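Call for Participants: Murkness Winter Reading Circle

Do you like being read to? We do! Murkness is looking for 20 people to join our next reading circle, a small group that meets in the evening to read short stories out loud and talk about them over tea.

You don't need a degree, a trained voice or a shelf full of classics. Some of our regulars hadn't finished a book in years when they first came, and now they argue about endings all the way to the parking lot. Ginevra Vitale picks the stories and Bleddyn Probert leads the talk – he is very good at getting quiet people to say what they think.

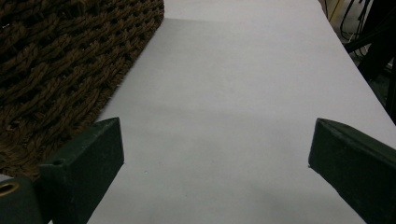
Do I have to read out loud myself?
Only if you want to. Plenty of people just listen for the first few meetings, and a couple have listened happily ever since.

The circle runs for nine meetings and ends in December with a public evening, where anyone who likes can read a favorite page to friends and family. Taking part is free and we lend you the stories, in large print if you ask. We'd especially love to hear from people who grew up with stories in another language, as Ginevra wants to include more translations this time.

To apply, send a few lines to Annick Landry at the Murkness front desk. Tell her what you last enjoyed reading (recipes and comics count!) and which evenings you can't make. Please write by July 3, 2021. Annick answers every note herself, so give her a few days.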